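Donport Doesn't Need a New Scoreboard to Love Its Old Field

By Nisreen Hamdan

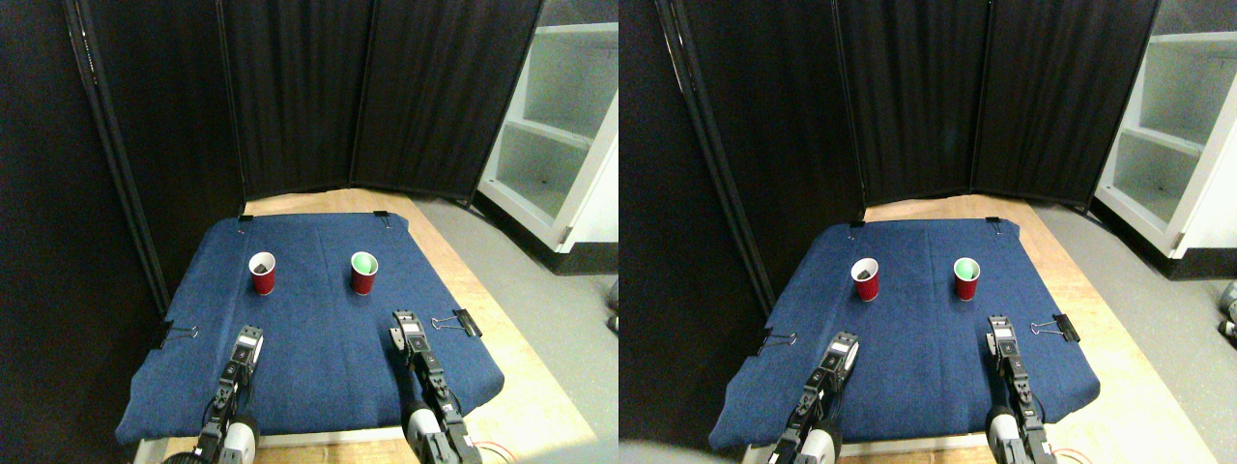 The school board will vote in December on whether to tear out the home bleachers at Haddadin Field and put up what the drawings call a "stadium experience." I went to the presentation. I sat through the slides. I came home with a folder of glossy paper and a strong wish that somebody had asked the presenter a hard question.

Let's start with the claim that the old stands are unsafe. Maybe they are. I've sat in them since my brother played left tackle, and the boards do give a little near the top on the visitors' end. But the report passed around that night was written by Brikameck, the same firm that wants to build the replacement. It lists 38 items in need of repair. I read all of them. Nine are labeled urgent, and two of those have to do with handrails. One is a drain. I'm no engineer, but I know what a handrail costs, and it isn't the price of a stadium.

I asked if the district had gotten a second opinion. The answer was that it would be "explored." I've lived here long enough to know what that word means.

Then there's the seating. The current stands hold 800. The new ones would hold 2000. Who are these people? I go to most of the Friday games, and outside of homecoming and the Follurgate game I can put my coat, my thermos and my feet on the row in front of me without bothering a soul. The presenter told us that better facilities bring bigger crowds. He had a chart with an arrow going up. He did not say which town the arrow came from.

Follurgate is supposed to be the reason we have to do this. They got their new place, with the video board and the turf, and I'll admit it looks sharp under the lights. It also has a parking charge now. Their band parents lost the concession stand to an outside company, and a hot dog there costs more than a ticket used to. I'd like someone on our board to drive over, buy a hot dog, and report back.

Hadi Najjar, who coached track here for years, told me I'm being sentimental. He says the kids deserve a decent place to compete and that the lanes on the far curve have been cracked so long they have weeds he recognizes. He's right about the track. I'd vote for the track tomorrow. But look at the drawings again and you'll find the track is "phase two," with no date next to it and no dollar figure either. The scoreboard is phase one. So is the press box, in a town where the press is me and a fellow from the radio who likes to stand on the sideline anyway.

I don't think anyone is up to something. I think a lot of decent people saw a pretty picture on a big screen and began to nod. It happens. I nodded at a kitchen remodel once and we ate off a card table until spring.

What I'd want before any vote is pretty plain. Get another firm to look at the stands, one with nothing to sell. Put a price on fixing what we have, and print it next to the price of the new thing. Move the track up. And let us see the plan for who runs the concession stand, in writing, with a name on it.

The board takes public comment at the start of each meeting. You have to sign the sheet by the door before they call things to order, and they do start on time. Bring the report if you kept your copy. Page six is the one with the handrails.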